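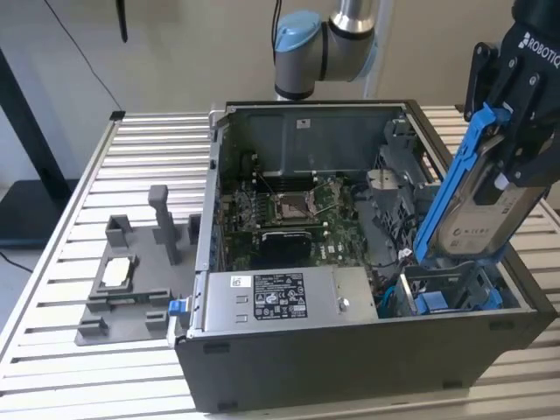

Tuesday, April 27, 2021

The drive job failed again today, and I'm writing it down before Ayuba talks me out of how bad it was. He will have a nicer word for it by the morning meeting. The log says 82 good cycles out of 199 since we started the new run, and I don't trust the 82 either, as the cell marks a cycle good when the arm gets back to its home position without an alarm. It doesn't check the drive. When the Robotiq has one of those blue carriers by the top and hangs it over the bay, the rails need to line up with the cage, and the arm has no idea if they do. It knows its own joints and how far apart its fingers are, and the rest is faith.

What happened after lunch was a slip. The carrier tipped in the fingers, touched the cage and kept going down. The force limit should have stopped it. It did stop, up to 2 seconds later, and by then the carrier had a bend in it I could see from the door. I hit the button anyway, which made me feel better and did nothing else.

Ayuba thinks it's the finger pads. Brulota sold us the pads and Brulota says it's the program. The program came from Issahaku, and they want us to send the logs, again. I sent them three times already. My own guess is the force limit was turned up in September to get rid of the false stops before the Fivari visit, and then left there. I went looking for a note on the change and found none.
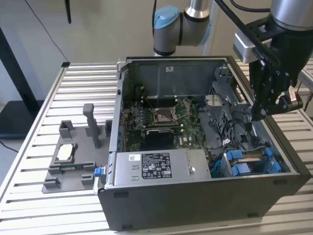

So would I stand next to it while it runs? Only with the speed turned down and my hand on the stop, and I wouldn't ask anyone else to.

Ayuba wants to start up again tomorrow with new pads and the same limit. I said lower the limit first and put up with the false stops. He said we'd never make the count. We went back and forth on that – he was polite, I was less so – and left it with the cell locked out and my tag on it.

Flirkesow called at four about buying a second cell. I let Ayuba take that one.

Need to write up the bent carrier and find the old settings file, if there is one.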